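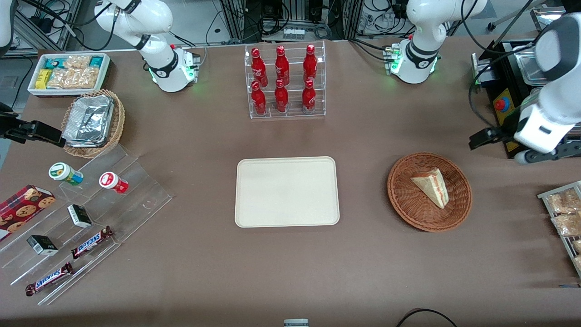
指輪が入らない(三か月にわたる記録)

2019年10月15日

結論から書くと、指輪は入るようになった。ここで読むのをやめてもらっても構わない。以下は、その指輪がどうして入らなかったのか、そして入るようになるまでに私がどれだけ余計なことをしたのかという話で、実用的な情報は全体の二割くらいだと思う。

七月に母が引っ越しの荷造りをして、その過程で銀の指輪がひとつ、私のところに回ってきた。トルコ石がついていて、腕の部分に細かい葉っぱの模様が彫ってあり、溝が黒くいぶしてある。母が若いころ旅先で買ったものらしい。どこの旅先かは三回訊いて三回とも違う答えが返ってきたので、もう訊かないことにした。

「あんたの指なら入るでしょ」と母は言った。入らなかった。薬指は第二関節で止まり、中指は論外、小指には入るが今度はくるくる回って石がいつも手のひら側に来る。ものを握るたびにトルコ石を握ることになる。母は昔から手が小さいのが自慢で、その自慢を娘の手を見ながらする。

しばらくは小指に無理やりつけていた。石が下を向くので、見た目はただの銀の輪である。会社の人に「シンプルでいいですね」と言われ、手のひらを返して石を見せたら「あ、そっちが表なんですか」と気まずい感じになった。それでサイズ直しに出そうと決めた。

まず自分のサイズを知らなかった。

指輪のサイズというのは、知っている人は当たり前のように知っている。血液型みたいなものだ。私は紙を細く切って指に巻き、ペンで印をつけて定規で測るという、ネットによく載っている方法をやってみた。朝やったら妥当そうな数字が出た。夜やったらもっと大きい数字が出た。翌日、味噌ラーメンを食べたあとに測ったらさらに大きかった。私の薬指は塩分に正直な指らしい。

それで、Ernariという通販サイトでリングゲージを買った。輪がじゃらじゃらと束になっている、お店にあるあれだ。買ってから知ったのだが、ゲージには国ごとの規格があって、私のところに届いたのはアメリカサイズだった。商品ページの下のほうに小さく書いてあった。小さく書いてあるものを読まないのは私の責任なので、星は四つにしておいた。

何日か、時間帯を変えて測った結果、薬指は8でだいたい安定した。もうひとつ、これは後で職人さんに言われて納得したのだが、幅の広い指輪は同じサイズでもきつく感じる。細いゲージでぴったりでも、幅のある指輪だと入らなかったり、入っても抜けなかったりする。私の指輪は上のほうが広く下が細くなっている形なので、その中間くらいを見ればいいらしい。私は細いゲージ一式を買ったあとでこれを聞いた。

サイズがわかったので、駅前のPlamtonというビルに入っている時計と宝飾の店に持っていった。電池交換で何度もお世話になっているところだ。店員さんはルーペで指輪を見て、それから奥に行き、別の人を連れて戻ってきて、二人でルーペを見た。この時点で嫌な予感はしていた。病院でもこういう展開はあまりいい知らせにつながらない。

「お石がトルコ石ですと、うちではちょっと」

理由は丁寧に教えてくれた。銀は熱をよく伝えるので、下のほうを切って足してロウ付けすると、輪全体が熱くなる。ダイヤなら耐えるような場面でも、トルコ石は熱に弱くて変色したり割れたりする。おまけに、いぶしてある部分は火を当てて酸で洗うと色が飛ぶ。彫りも足した部分で途切れる。つまりこの指輪は、サイズ直しで困る要素を一通りそろえた、教科書の章末のような指輪だった。

金の指輪だったら簡単だったんですか、と訊いたら、金は金で難しいことがありますと言われた。慰めてくれたのだと思う。

同じビルの一階にFallbyというアクセサリーの店があって、帰りに寄ってしまった。指輪をひとつ断られた人間が指輪売り場に寄ると何が起きるかというと、指輪を買う。フリーサイズの、後ろが開いているタイプの真鍮のやつだ。サイズに悩んでいる人間にフリーサイズという言葉がどれだけ甘く響くか。つけて二日で指が緑になった。真鍮だからそういうものだし、タグにもそう書いてあった。小さく。

緑の指のまま、友人のChanida Sukprasertに会った。彼女は昔から銀のものをよくつけていて、革紐に通した大きなペンダントなど、私がやったら首に負けそうなものを平気で普段着に合わせる。事情を話したら、まず指の色について何か言いたそうな顔をし、それは言わずに、Saengthongという工房を教えてくれた。銀専門で、直しも受けるという。

「でも、磨いてから持っていっちゃだめだよ」

このときもう磨いたあとだった。

ここで余計なことその二(その一はゲージ、真鍮は番外とする)を告白する。Plamtonに持っていく前の晩、私は指輪をきれいにしておこうと思ったのだ。歯医者に行く前に歯を磨くのと同じ心理である。最初は銀みがきの液に漬けようとした。洗面台の下に、いつ買ったのか思い出せない瓶があった。漬ける直前にラベルを読んだら、真珠、珊瑚、トルコ石などには使わないでくださいとある。読んでよかった。これは私がこの三か月で唯一ちゃんと読んだ注意書きだ。

それで液はやめて、クロスで拭いた。拭くだけなら安全だろうと、テレビを見ながら一時間くらい拭いた。いぶしの黒というのは、ほとんどの場合、表面の薄い膜でしかない。溝の奥は残っていたが、葉っぱの出っ張ったところは色が取れ、それはまあそういうデザインなのでいいとして、浅い溝まで明るくなってしまった。全体に、寝起きの顔みたいなぼんやりした指輪になった。前の晩より確実に光っていて、確実によくない。

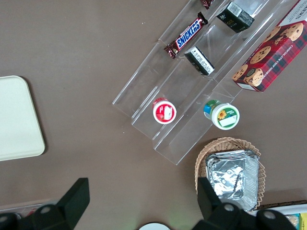 Saengthongは、電車を一度乗り換えて、駅からさらに歩いたところにあった。看板が小さくて二回通り過ぎた。受付にいたWaraporn Thaweesakさんは、指輪を見るなり「磨きましたね」と言った。少し拭きました、と私は言った。「少し」と彼女は復唱して、伝票に何か書いた。何と書いたのかは今も知らない。

奥から出てきたのがBoonsong Ratanapornさんで、銀の仕事が長いという方だった。指輪を受け取ると、石を見るのかと思ったら最初に内側を見た。それから横にして、平らな台に置いて、軽く押した。かたかた鳴った。真円ではなく、少しつぶれているのだという。母が長年、この指輪をしたまま鍋やら鞄やらを持っていたからで、銀の指輪は少しずつ持ち主の握り方の形になるのだそうだ。ちょっといい話だなと思って聞いていたら、「だからそのままだと誰の指にも入りにくい」と続いた。

方法は二つあると説明された。

ひとつは叩いて伸ばすやり方。芯金という円錐形の棒に通して、木槌や金槌で叩いて広げる。切らないので火をあまり使わずに済むが、伸びる量には限度があるし、模様のあるところは叩けない。伸ばした分だけ薄くもなる。

もうひとつは石を外して、下を切って、地金を足してロウ付けし、形を直して、石を戻し、最後にいぶし直すやり方。こちらのほうが確実だが、古い石を外すときに欠ける可能性がゼロではない。石の裏に何か詰めてあるかもしれず、それは外してみないとわからない。

どちらがいいですかと訊かれて、私はどちらがいいですかと訊き返した。Boonsongさんは、最初の方法だと私のサイズには届かない、と言った。じゃあなぜ選択肢に入れたのか。あとでChanidaに訊いたら、あの人は全部説明しないと落ち着かないのだと言っていた。私は嫌いではない。美容院でもこれくらい説明してほしい。

費用は、石の取り外しと留め直し、地金、いぶし込みで、紙に書いてもらった。母に伝えたら、「買ったときはそんなにしなかった」と言う。何十年も前に、三つのうちどこかの国で買った値段と比べられても困る。

正直な話、同じくらいのお金で新しい銀の指輪は買える。検索したら、似た感じのトルコ石の指輪が送料込みで103ドルというのが出てきて、しかも私のサイズの在庫があった。三十分くらいその画面を開いていた。レビューの一件目が「写真より青い」で、二件目が「写真ほど青くない」だったので閉じた。

預けてからは待つだけである。待つあいだ、何もないのも寂しいので(緑になる真鍮はさすがに引退させた)、銀の手入れについての掲示板を読みふけった。銀の掲示板というのは、驚くほど荒れる。重曹とアルミホイルで黒ずみを取る方法の是非だけで、ひとつのスレッドが224件まで伸びていた。反応の仕組みを書く人、おばあちゃんのスプーンが真っ白になって嫌だという人、それは白ではなくつや消しだと訂正する人、訂正の仕方が失礼だと怒る人。全部読んだ。

そこで一番ためになったのは、Zuleica Cavalcantiという人の書き込みだった。要約すると、銀が黒くなるのは空気中の硫黄分のせいだから、しまうときはチャック付きの小袋に入れて空気を抜き、輪ゴムと一緒にしないこと。普段からつけているのが一番黒くなりにくいこと。トルコ石は汗と油とハンドクリームを吸って色が変わることがあるから、手を洗うときとクリームを塗るときは外すこと。つけていろと言ったり外せと言ったりするので三回読んだが、両立はする。忙しいだけだ。

温泉に持っていくなという話も出ていた。これは私も知っていた。知っていたのに、以前、銀のピアスをつけたまま硫黄泉に入って、夕食のときに片方ずつ違う色になっていたことがある。湯に浸かった側と、髪をまとめたタオルに隠れていた側で差が出たらしい。それはそれで気に入って、しばらくそのままつけていた。

さて、連絡が来たのは予定より少し早かった。電話に出たWarapornさんは、仕上がりました、と言ったあとに、「石の下から紙が出てきました」と付け加えた。

紙。

旅先で買った指輪の石の下から紙。私は電車の中で、かなりいろいろなことを考えた。作った人の署名、産地の名前、うまくいけば母の三つの旅先のどれが正解かがわかる手がかり。乗り換えをひとつ間違えそうになった。

小さな透明の袋に入れて渡してくれたそれは、折りたたんだ厚紙の切れ端だった。石の高さを調整するための詰め物で、昔の土産物にはよくあるとBoonsongさんは言った。おがくずのこともあるし、新聞のこともある。新聞だったら日付が読めたかもしれないのに、うちのは茶色い無地だった。手がかりなし。新しい詰め物は水を吸わないものに替えてもらったので、前より石が安定しているそうだ。

肝心の指輪は、よかった。足した部分は言われなければわからないし、言われてもわからない。「ここです」と指してもらって、ああ、と言ったが、わかっていなかった。葉っぱの模様は下まで続いていなかったので途切れずに済み、いぶしは前より少しだけ濃くしてあった。「また少し拭くでしょうから」とWarapornさんが言った。お見通しである。

その場で薬指にはめた。関節のところで一瞬引っかかって、するりと通る。これが正しいらしい。すっと入るものはすっと抜けるのだと説明された。石がちゃんと上を向いている。手を握っても広げても上を向いている。帰りの電車で、吊り革につかまりながらずっと見ていたので、隣の人には爪を気にしている人だと思われたと思う。

週末に母に見せた。母は私の手を取って、老眼鏡をかけて、しばらく眺めてから、「こんな石だったかしら」と言った。石は元のままだと説明した。紙の話もした。母は紙にはまるで興味を示さず、ちょっと貸して、と言って自分の薬指にはめた。当然ゆるい。くるりと回って石が手のひら側に行った。

「あら、入るじゃない」

返してもらうのに少し時間がかかった。

最後に、同じようなものを抱えている人のために、役に立ちそうなことだけまとめておく。検索でここにたどり着いた人は、ここから読めばよかったのかもしれない。

指のサイズは時間を変えて何度か測る。むくむ日はあてにならない。幅の広い指輪は少し余裕を見る。ゲージは国の規格を確認してから買う。

石つきの銀は、石の種類を伝えてから相談する。トルコ石、真珠、珊瑚、オパールあたりは、それだけで断る店もある。断られてもその店が悪いわけではないし、無理に受けられるよりずっといい。

持っていく前に磨かない。汚れも歪みもそのまま見せたほうが、直すほうはやりやすいそうだ。

いぶし仕上げのものを、テレビを見ながら拭かない。

それから、預ける前に写真を撮っておくこと。私はこれをしなかったので、元の黒さがどれくらいだったのか、もう記憶でしか比べられない。母は最初から黒かったと言い、別の日には最初は黒くなかったと言っている。

次は、例の片方ずつ色の違うピアスをどうするか考えている。Chanidaは揃えたほうがいいと言う。箱を開けてみたら、しまっているあいだに色が薄かったほうも黒くなって、ほとんど揃っていた。輪ゴムと一緒に入っていた。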